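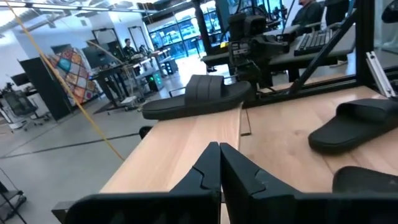

4. Setting up the shoe bench in the hallway

This section is for the Umance bench with wooden top and black metal frame. Please read it completely one time before you start. If you have the older Clundon bench, use section 5, the holes are in other places.

The set-up is not difficult, but it is better with 2 persons for the steps where the frame is turned over. One person can do all the other steps alone.

4.1 Before you begin

Choose the wall. The bench should stand with its long side against the wall, near the entrance door, but the door must open fully without touching it. Open the door slowly and make a small pencil mark on the floor where the edge of the door passes. Keep the bench behind this mark.

Measure the free wall. The bench is 1,695 mm long when it is assembled, and you need a little space at both ends for the hand and for the broom. If there is a skirting board, measure above it and also on it, because old houses are not always straight.

You will need:
a hex key (in the bag with the screws)
a spirit level
a pencil and a tape measure
a soft cloth
an old blanket or flat cardboard, so the wooden top is not scratched

Note: The wood of the top is pale and not painted. Dirty hands leave marks on it, in particular grease from the screws. Wash your hands between 4.2 and 4.3.

4.2 The frame

1. Put the blanket on the floor. Lay the four black posts on it with the open ends to the same side.

2. Join the long rails to the posts. Turn the screws only until they hold. Do not tighten them now.

3. Join the short rails in the same manner.

4. Stand the frame up. This is a step for two persons. Lift at the posts, never at the rails, as the screws are still loose.

5. Fix the slanting struts. Each strut goes down from the high post to the back corner. If the strut does not reach its hole, do not pull it with force. Loosen the nearest rail a half turn, move the strut in, and turn the screw again.

6. Put the spirit level on the back rail, then on the side rails. Turn the feet until the bubble is in the middle.

7. Now tighten all screws, first the lower ones, then the upper ones. Go from corner to opposite corner.

Caution: The ends of the rails can have a sharp edge before the plastic caps are pressed in. Keep children away until the caps are on.

Note: Some frames have a metal bracket on the post for the coat rail. If you do not want a coat rail, the bracket can stay where it is. It does not carry any load from the bench. Turn it down towards the wall so that no sleeve or bag can catch on it.

4.3 The wooden top

The top is made of one broad piece and one narrow plank. Between them there must be a narrow gap. Many customers write to us that the gap is a fault and that the top was cut too small. It is not a fault. Sand and small stones from the shoes fall through the gap and do not stay on the wood, and the wood also has room to become a little wider in wet months.

1. Lay the broad piece on the frame with the nicer side up. Push it to the back rail.

2. Put the small wooden spacers against the front edge of the broad piece, one near each end.

3. Lay the narrow plank against the spacers. Push it lightly with the flat hand until it touches both of them.

4. Look along the gap from the end of the bench. It should have the same width everywhere. If it becomes narrow at one end, pull the plank out and check that no screw head or piece of packing is caught behind it.

5. Screw the broad piece from below, through the holes in the rail. Use the short screws only. The long screws will come out through the surface.

6. Screw the plank from below in the same way, beginning in the middle.

7. Leave the spacers in their place. They are a part of the bench and should not be thrown away with the packing.

Caution: Do not sit or stand on the narrow plank before it is screwed. It can tip over with the foot and fall on your toes.

4.4 Wiping the wood for the first time

Wipe the top with the dry cloth, always in the direction of the grain. After this, use a cloth that is slightly damp and let the wood dry. Wait until the next day before any shoes are placed on it.

If you want to oil the wood, this is the right moment. We recommend the Barreto clear oil, but any clear oil for furniture is good. Put it thin, wait 15 minutes, and take away what the wood did not drink. Oily cloths must be spread flat outside to dry, never pressed together in a bin - they can become hot by themselves and start to burn.

Note: Black soles can leave dark lines on light wood. On the oiled surface these lines go away with a little soap. On wood without oil you may need fine sandpaper.

4.5 Placing the shoes

The bench is made for the shoes of every day. Boots with mud belong on the tray below.

1. Knock the soles together outside the door before you bring the shoes in.

2. Put each shoe flat, with the sole down. A shoe which lies on its side takes more place, and the strap or the upper part can be pressed out of form when something else is put over it.

3. Keep the two shoes of one pair together, with toes in the same direction.

4. Put slide sandals and house slippers on the broad piece. They have a wide, soft strap and a thick sole, and it is easy to step into them from the bench. If they are on the narrow plank, the sole may stand out over the edge, and then a person who passes with a bag will push them down.

5. Closed shoes with laces go behind the sandals, near the back rail. Put the laces inside the shoe so they do not hang into the gap.

6. Leave one free place at the end for sitting. Mark it with a small cushion if the family forgets.

Note: If two members of the family have the same black sandals in almost the same size, write a letter with a light pen under the strap. My colleague Urszula Tomaszewski had this idea after a long time of going out in the wrong ones, and we have included it here since the second edition.

Caution: Wet shoes should not stand on the wood for the night. Dry them first on the tray or on newspaper. Do not put them on the heater, the glue of the sole can open.

4.6 Weekly care

Take all the shoes down once in the week. Brush the broad piece towards the gap, and then brush the plank towards the gap also. Sweep the floor under the bench. It is good to look under the edge of the plank with a lamp, small things like to roll there and are not easy to find in the shadow.

Pass a thin piece of card through the gap from one end until the first spacer, then from spacer to spacer. Do not use a knife. If a stone is caught hard, loosen the plank from below and take it out by hand.

Wipe the black frame with a dry cloth. Dust is seen very quickly on it - a damp cloth is also possible, but dry it after, or you will see white spots.

Check the screws after the first month, and later two times in the year. The slanting struts are the most important ones. If the bench moves when you sit, the reason is nearly always there.

4.7 If something is not right

The bench rocks.
Turn the feet again with the spirit level. If the floor is very uneven, put a thin felt under one foot.

The plank is higher than the broad piece.
Some packing foam is still on the rail, or one spacer stands upright. Loosen the plank and lay the spacer flat.

The plank bends a little in the middle.
It is normal for new wood in a warm hallway. Tighten the middle screw a quarter turn each day until it is flat.

There is a noise when somebody sits.
Put a strip of felt between the wood and the back rail.

The coat bracket turns under the weight of the coats.
The bracket is tightened from behind the post. Take away the coats first, then tighten with the hex key. Heavy winter coats should be hung on the wall.

A screw is missing in the bag.
Write to Indska with the number that is printed on the bag. Jaime Garcia or Inmaculada Aranda will answer you, and the screw is sent without cost.

Section 4 revised 14 January 2024. Text by Joon-young Ko, steps checked by Hélder Figueiredo.

Continue with section 5 for the Clundon bench, or with section 6 for the boot tray.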